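Maillard Workshop Opens Hand-Held Gripper Build to Members

Plans, parts list and bench time available from February

GILTSKA, 23 January 2025. The Maillard shared workshop today announced that its hand-held gripper project, known as Turnico, is open to all members. The tool has two fingers and is carried by hand, so that a home builder can try out grasps on everyday objects before mounting the same fingers on a robot arm.

Turnico was designed on the workshop's own benches over 6 months. The plans cover the body, the finger mounts and the finger pads, and can be followed with a drill press, a small 3D printer and ordinary hand tools. Ernance, a parts supplier, will provide 200 sets of fasteners and bearings at cost. Members have reserved 146 of these sets to date.

Build evenings begin in February and are limited to six members each. Participants will complete the tool over three sessions and may keep it at the end of the course. Those working at home may collect a set from the front desk and book bench time separately.

The first exercises in the build guide deal with flat household items, including serving trays with a raised rim. Such items call for careful placement of both fingers before the grip is closed.
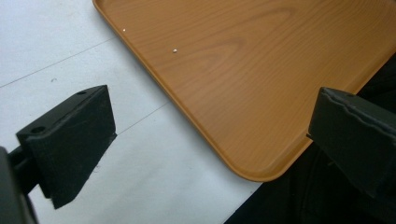

Does a member need programming experience to take part?

None is required for the hand-held tool. Members who later wish to fit the fingers to a motorized arm will need to write or adapt a short control program, and a separate evening course covers that work.

Reservations for the remaining sets may be made at the Maillard front desk during opening hours. The plans are free to members and may be copied for personal use.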